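Run 218

Thulani had the good gripper, so Palesa got the other one. Round table, bottles out, plant shoved back. Two weeks to the Braltlow meet and the arm still had nothing decent to learn from.

"Go slow," Nobuhle said. "The Mkhize kids did 300 and half were garbage."

"Slow is boring."
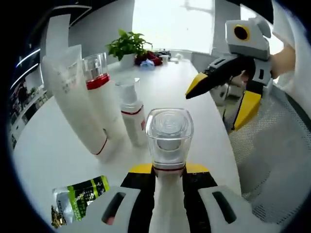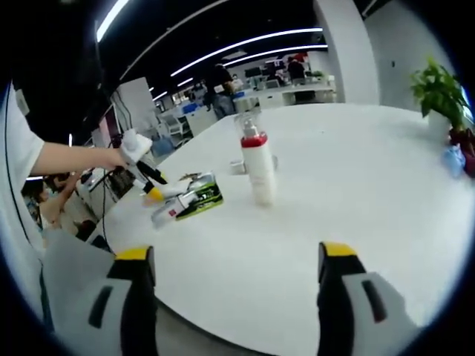
The bottle table, two grippers going.

Squeeze, lift, hold. Put it down. Again. Her wrist ached in a way she decided not to mention, becuase Thulani would write it on the whiteboard under Injuries.

"You're thinking too hard," he said.

"I'm thinking about lunch."

"It shows. The arm's going to learn lunch."

She laughed and her hand shook. Bad one. Nobuhle marked it with an X and didn't look up.

They'd promised Ms. Modise 70 clean ones by five. Ms. Modise who'd signed for the grippers, who'd said the club gets one more season, maybe. Palesa kept hearing the maybe.

"Again?" said Thulani.

She flexed her fingers. Thought of Dristden last August, their arm just stopping, the whole gym gone quiet, her dad claping anyway.

"Again," she said.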